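Toy Library & Playroom Forum > Sorting and Storage

Thread: Play kitchen set – too much on the table?

saltmarsh_jo
Posted Jul 24, 2023

I'm sorting out the kitchen things for the Groltport toy library and could do with some opinions. We lend play food out in sets, and the kitchen set has grown because every time something gets donated it goes in. At the moment it has a big plate, a bowl, a mug, fruit, a colander, pots, a ketchup bottle and a toaster oven. All of it goes out on one white table and I think it's too much for one table. I'd like to get it down to something that fits one box and can be checked back in quickly.
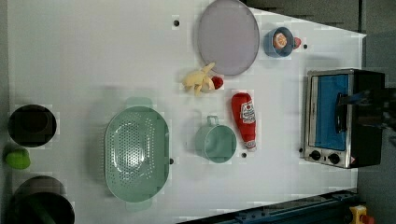
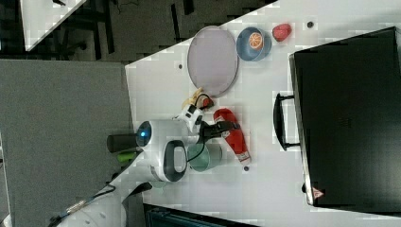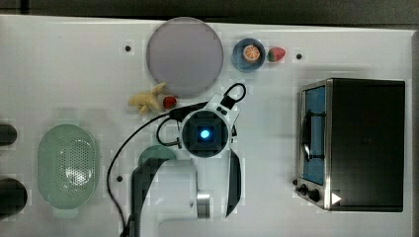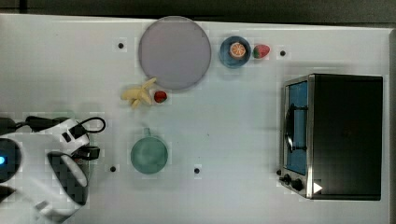 The plate and the blue bowl stay, whatever else goes. The rest is up for discussion.

pegboard51
I would start from the box and work backwards. Decide what the box holds, put the biggest thing in first and stop when the lid won't shut. We did it the other way round at Murby for years and ended up with sets in two boxes, and the second box always came back late or not at all.

On your list the toaster oven is the problem. It takes the room of everything else put together. Lend it separately.

saltmarsh_jo
I did wonder about that. The trouble is that the oven is what people ask for. They'll take the oven without the fruit but I can't see many taking the fruit without the oven.

hobbin
Disagree with pegboard about splitting it. An oven on its own with nothing to put in it is a dull loan. I'd drop the pots instead. In my experience a child who has an oven doesn't bother with a hob, and pots with no hob just get used as hats.

pegboard51
Pots are the one thing in a kitchen set that every age uses. My two year olds fill them and tip them out, the older ones cook in them. I wouldn't drop pots before ketchup.

hobbin
Ketchup is fine, it's one bottle. Lay it down in the box and it fits along the side.

What I would look at is the small fruit. Strawberries are the first thing to go missing in any set. Do you have spares?

saltmarsh_jo
A few, in a tin. I don't know how many. The last full count was in February and we had about 400 pieces of play food across all the sets, but that included a lot of loose peas.

What do people do about the missing pieces? We charge a small amount for a lost plate but it seems mean to charge for a strawberry.

Holon
We don't charge for fruit. We have a card in the lid with the contents listed and if it comes back one short we cross it off and top it up from spares at the end of the month. If the set drops by more than a couple of pieces it gets rested until we've found some. Charging put people off borrowing, which was worse.

The card matters more than the charge. Write it so that a parent can check it at home. "Banana, peeled" is better than "banana" if you've got more than one sort in the building.

kettle_and_co
Same here, card in the lid. Ours are typed and covered in sticky-back plastic – otherwise they last about a fortnight.

Can I ask about washing? We have the same sort of mixed set and I never know what can be soaked. We wipe everything with a cloth and mild soapy water, but a colander needs more than a wipe to get into the holes.

Holon
Soft brush for the colander, then leave it upside down on a rack. Don't soak anything with a hollow middle if water can get inside, you'll never get it out again. Plates and bowls can have a proper wash. Ovens get a damp cloth only.

pegboard51
Going back to the box. What size are you using, saltmarsh_jo? Our shelves are 51 cm deep and anything longer than that sticks out and gets knocked.

saltmarsh_jo
The crates we get from Nanayakkara, the ones with clip lids. The kitchen set is in crate 9 at the moment and it won't close with the oven in. I haven't measured the shelf, I'll do that when I'm next in.

hobbin
So it's the oven or a bigger crate. I'd still get a bigger crate.

pegboard51
And I'd still take the oven out. A bigger crate means a heavier crate, and people come on the bus.

saltmarsh_jo
The bus is a fair point, there's no parking near us. I think I'll try this: plate, bowl, mug, fruit, ketchup and colander in the crate, pots nested together if there's room. The oven goes on its own shelf with a tag saying it can be borrowed with the kitchen set at no extra cost. If it never gets borrowed alone then hobbin was right and I'll look at crates again.

hobbin
Fine by me. Put the pots on the card even if they don't always go out, or someone will bring back a different pot.

kettle_and_co
That happened to us with a saucepan. It was a real one, too. We've still got it.

saltmarsh_jo
Will do. Card first, then the crate. I'll post the list when it's typed up.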